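A workshop, two whiteboards and one job list: talking with Tegwen Gethin 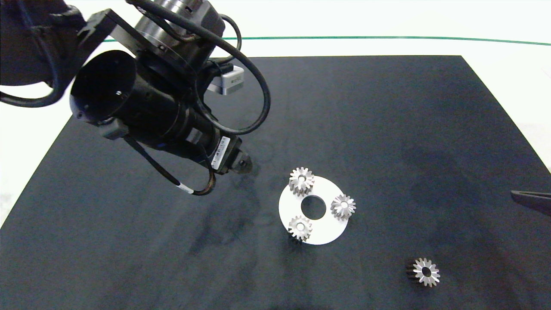 Yolanda Quispe

When I arrive at Prothero, a repair firm at the edge of Winmont, Tegwen Gethin is on the phone with a customer who wants to know where his pump is. She looks at the screen, tells him it is waiting for a seal and should be ready the day after tomorrow, and says goodbye. The call takes less than a minute.

"Two years ago I would have had to put him on hold and walk," she says. "First to the front bench, then to the back, then to the office to see if the seal was ordered. And he could hear my shoes the whole time."

Prothero repairs pumps, small motors and gearboxes for farms, food factories and the local council. Ms Gethin runs the office and, as she puts it, everything that has paper in it. In July the firm changed from a paper job book to Puner, a program for scheduling workshop jobs and keeping track of parts. I wanted to talk with her because many small firms I write about have bought such a program, and quite a few of them stopped using it before the first year was over.

She makes tea before we begin, and she asks me not to write that everything went well.

"It did not go well at the start. We had two whiteboards, one for jobs that had come in and one for jobs that were promised to somebody. The trouble was that a job could be on both or on neither. Everybody complained about those whiteboards. Then I took them down, and for three weeks everybody complained that I had taken them down."

I ask why she chose this program and not one of the larger ones. She tells me that she tried three. One was made for building companies and wanted a site address for every job. Another was good, she says, but it charged for each person who logged in, and she wanted all the fitters to be able to look at it.

"If only the office can see the list, then it is the office's list. I wanted them to open it themselves and find what is next. So the price per person mattered to me more than the number of reports it could print. I do not read so many reports."

The slow part was the stock. The old system for parts was a set of cards in a metal drawer, and many cards were out of date. Before anything could be put in the program, somebody had to go along the shelves and write down what was there. Ms Gethin did it with one of the apprentices over several evenings. In the end they had 2,946 separate part numbers.

"I had told the owner there would be roughly 3,000, and he laughed at me. He thought it was under a thousand. There were bearings in there for machines that I don't believe anybody in the district still has. We found 157 items with no label at all. Some of them we could name by looking. The others went in a box, and the box is still under my desk, if you want to see it."

I look at the box. It is heavy.

The parts were typed into a spreadsheet and then brought into the program in one go. The first attempt failed, as she had written some sizes in inches and some in millimetres in the same column. The support person at Puner sent the file back with the doubtful lines coloured yellow, and she corrected these by hand.

"That was fair," she says. "It was my spreadsheet."

We talk for a while about what a job looks like now. When an item comes through the door it gets a number and a printed tag. Whoever receives it writes what the customer says is wrong, in the customer's own words. Ms Gethin insists on this. In her experience a fitter learns more from "it screams in the morning" than from "bearing noise", even when the second turns out to be the right answer. Then the job is given an estimated time and goes in the queue.

The estimate is where most of the arguments were. The fitters did not like to write down hours before they had opened the machine. One of them, she remembers, wrote 6 for every job during the whole first month, whether it was a small motor or a gearbox as big as a fridge.

"I didn't say anything to him. I printed his jobs with the estimated hours next to the real hours, and I left it on his bench. The next week he had started to write different numbers. Now he is one of the best at it. He even writes a note if he is not sure."

Did they feel watched? I have heard this from workers in other places, where the program was used to compare one person with another.

She thinks about it before she answers. "Yes, at the beginning. Two of them asked me directly. I told them the hours are there to tell customers a date, and to charge the right amount, and that I will not make a table of who is fastest. The program can make such a table. There is a button for it. I asked to have it hidden from our version and they did that for us. I think if I had not, people would have started to write false times, and then the dates would be wrong too, and we would be back at the whiteboards."

There are things she does not like. The calendar shows a week at a time, and she would prefer two. When a part arrives in two deliveries, the program marks the order as complete after the first one, unless you remember to tick a small square. She has forgotten the square many times. The search does not forgive spelling mistakes, so a customer whose name was entered wrongly can be hard to find again. She keeps a list of these complaints and sends it to the company now and then. Some have been fixed. The square has not.

She also had to accept that the program does not fit all the work. Emergency calls, when a factory line has stopped and somebody must drive out at once, are still handled by telephone and written up afterwards. For some months she tried to have them entered first.

"It was silly. A man is standing in his van with the engine on and I am asking him to choose a category. We stopped that. Now they go, and they tell me when they come back, and I enter it. It takes me a few minutes."

Then there is the second site. Prothero has a smaller workshop in Dramdale, with fewer people and a poor internet connection. It was supposed to join the system at the same time as Winmont, and it joined four months later. In the meantime the two sites borrowed parts from each other in the old way, with a phone call and a piece of paper, so the stock figures at Winmont were wrong nearly every week. If she did it again she would either start both together or forbid the borrowing.

"But you cannot really forbid it," she adds. "If Dramdale needs a coupling and we have one, it goes in the car."

I ask what she would say to another small firm that is thinking about the same change. She is not eager to give advice. After some time she says that she would count the shelves first, before talking to any seller, and that she would ask to use the program for a full month with real jobs and not with the sample ones. She would also pick a quiet season. They began in July and for them this was a mistake, with two people on leave and a food factory doing its yearly maintenance.

"And keep the old book open for a while. I kept ours for six weeks. I wrote everything twice. The owner said it was a waste, and maybe it was, but I slept."

The paper job book is on a shelf behind her, the last in a row of green ones that goes back further than she has worked here. She takes it down to show me the final page. The handwriting belongs to four or five different people, and one line has been crossed out and written again three times. It was a pump, she says. The customer kept changing his mind about the colour.

The phone rings again while I am putting on my coat. She turns the screen toward her and asks the caller for his job number.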